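Notebook, test kitchen, page 98
August, 9:40 in the morning. Topic: bamboo boards, care and placing

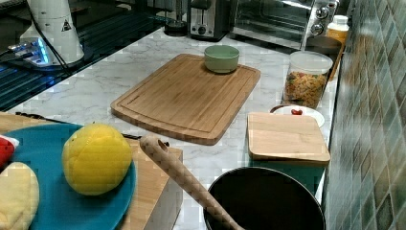
Counter beside the cooktop, large board in the middle with the small green bowl on it.

Continuing from page 97. The Jostdale oil goes on the two bamboo boards, the Plasside oil stays for the second round. Rozália Vaněk asked me to write down also where things stand on the counter, so I do it from now on.

Large board: I weighed it before the oil. First reading was 2 g different from the second, so I took the scale to the other table and repeated. I keep the second value in the table at the back. The groove is the difficult place. Last time the oil stayed in the corners and became sticky, and I had to wipe it three times with the Preslow cloth. This time I will put less in the groove and use a small brush.

Small square board: it lies on the right and covers part of the white plate. For the oil it must come away from there, the plate also. I want 200 mm free on each side so the air can move — in July I did not do this and one side dried slower.

The toaster and the toaster oven stay at the back. I do not want to use them while the boards are drying, the warm air makes the result unclear. Please everybody use the upstairs kitchen for toast on these days.

The tall canister with the colored pieces can stay by the tiles. I asked for a label on the lid, with the date when it was filled. Same for the supplement bottle, or it goes back to the shelf.

Plan for the afternoon:
13:00 wash both boards by hand, no soaking
13:20 dry with cloth, then stand them on the long edge
17:00 first thin layer of oil, with the grain
Next morning wipe and weigh again

Question for Rozália: is the Cárdenas wax still good? The tin was opened in spring and it smells a little sharp. If not, we have 17 g of the old one, enough for the small board only.

Cost until now is 327 crowns, the receipt is in the envelope inside the back cover.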